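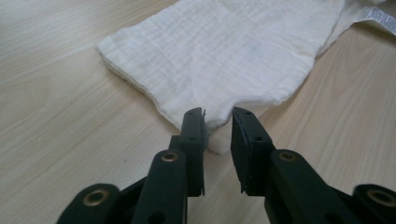 Tutisero, marzo

Kamala Subramaniam doblaba la ropa de la casa en la mesa clara del comedor porque era la única superficie donde cabía todo. Empezaba por las sábanas, seguía con las toallas y dejaba para el final las telas finas, que se arrugaban con mirarlas. La muselina blanca ya era arrugada de fábrica y por eso le gustaba. No había que plancharla.

La había comprado su madre en los almacenes Panicker, cuando todavía tenían tienda en la calle del puerto. Servía para todo. Había tapado el pan, había colado el queso, había envuelto a un niño y después a otro. La etiqueta seguía a un lado, blanca también, y Kamala nunca la había cortado.

Eran las seis de la tarde. Chaminda Samarakoon llegó con las cajas de cartón bajo el brazo y las dejó junto a la puerta.

—Me han dado catorce —dijo—. En Flirnell no tenían más.

—Sobran.

—Ayer decías que faltaban.

—Ayer no había doblado nada.

Chaminda se sentó al otro lado de la mesa. Sacó del bolsillo el papel de la mudanza y lo alisó con la palma. La empresa se llamaba Jurkell y cobraba por kilómetro. De Tutisero a la casa nueva había 1297 kilómetros, y alguien los había anotado a bolígrafo, con una raya debajo. El precio estaba en otra línea: 2125, sin decir si llevaba impuestos.

—Hay que llamar para preguntar —dijo él.

—Llama tú. A mí me dejan esperando.

—A mí también.

Ella volvió a doblar la muselina. Primero por la mitad, luego otra vez por la mitad, y pasó la mano por encima. Una esquina se le salía siempre. La metió debajo y la esquina volvió a salir, en punta. Su madre la doblaba de otra manera, enrollando un borde, pero Kamala no se acordaba de cuál.

—¿Eso en qué caja va? —preguntó Chaminda.

—No lo sé. En la de cocina.

—¿No era de los niños?

—Fue de los niños. Antes fue de cocina.

Él escribió COCINA en la tapa de una caja con un rotulador que casi no pintaba. Tuvo que repasar las letras. Después metió los cazos envueltos en periódico, las tazas, el rallador y un tarro de clavos que no era de cocina pero que estaba en la cocina desde hacía años. Kamala lo vio y no dijo nada.

Siguieron un rato sin hablar. Por la ventana entraba el ruido de la carretera. En la casa nueva, según la hermana de Chaminda, no se oía ningún coche, solo a los perros del vecino, y eso a primera hora. Kamala había visto las habitaciones una vez, con prisa, en una visita en la que llovía y nadie encontró el interruptor del pasillo. Recordaba bien el fregadero y muy mal todo lo demás.

—La mesa no cabe —dijo.

—La medí.

—Mediste el comedor. No mediste la escalera.

Chaminda miró la mesa como si fuera a contestar por él. Era ancha y pesaba. La habían subido entre cuatro, quitando antes las patas, y el portero de entonces les había reñido por un roce en la pared.

—Le quitamos las patas —dijo.

—El problema es el tablero.

—Entonces la dejamos.

—No la vamos a dejar.

Él dobló el papel de Jurkell y se lo guardó otra vez. Fue a la cocina, bebió agua y volvió con el vaso en la mano. Iba a ponerlo encima de la madera, pero ella le acercó un plato sin levantar la vista y lo dejó allí.

—Llamo a mi hermana —dijo—. Que mida ella la escalera.

—Que mida también la puerta.

Mientras él hablaba por teléfono en el pasillo, Kamala desdobló la muselina del todo y la extendió. Probó a enrollar el borde largo. No era eso. Probó con el corto, metiendo la esquina en el pliegue antes de apretar, y la tela se quedó quieta. La soltó. Esperó un poco por si se abría.

—Noventa y uno —dijo Chaminda desde el pasillo—. La puerta. La escalera la mide ahora.

—¿Y de alto?

Se oyó cómo él repetía la pregunta. Kamala cogió la tela doblada, la metió en la caja de la cocina, entre las tazas y el tarro de clavos, y fue a buscar la cinta de embalar.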